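Samurura Pipette Stand: Frequently Asked Questions

Which pipettes fit the stand?
Any single-channel pipette with a finger hook deep enough to pass over the bar. Planix models fit without an adapter. Multichannel pipettes need the wide-bar version.

How are pipettes hung?
By the finger hook, with the body below the bar and the plunger button above it. Do not clamp the handle or rest the pipette on its ejector.

Can the bar be removed?
Yes. Pull one leg outward until the end cap releases, then slide the bar out of the other cap. When refitting, push both caps fully home before loading the stand.
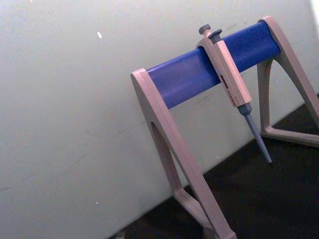

Both legs must stand flat on the bench. If the stand rocks, one cap is rotated on the bar. Loosen it, set the stand on a level surface and press down evenly.

How should it be cleaned?
Wipe the bar and legs with 70% ethanol or a mild detergent. Leave bleach solutions on for no longer than 4 minutes, then rinse with water. Do not autoclave the stand, even if the pipettes on it are autoclavable.

Should a pipette be stored with a tip attached?
No. Eject the tip first. A pipette that has drawn liquid into the shaft must be cleaned before it goes back on the bar.

What volume setting should be used for storage?
Set adjustable pipettes to their maximum volume to relax the spring.

Are spare parts available?
Order part 1913 for the bar and part 17 for a pair of end caps. Spares ship from Bernau. Unused parts can be returned within 30 days.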